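Subject: Re: [dovton-gardeners] seed swap, is it still on?

> Is the swap still happening at Manole Hall this spring? I have
> nearly 50 packets of beans and no room for them!

Yes, still on! Saturday at 2, same side door as before (the front one sticks). I'd love some of those beans, especially if any are climbers. Please write the variety on the packet, my mystery squash from last time took over the whole fence.

The sign-up sheet isn't going round yet, so write back to me here if you want a table.

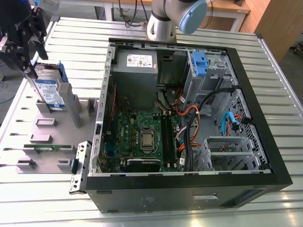 We have 12 tables and they go fast. Parking is easier on the Hurico Street side. Bring envelopes!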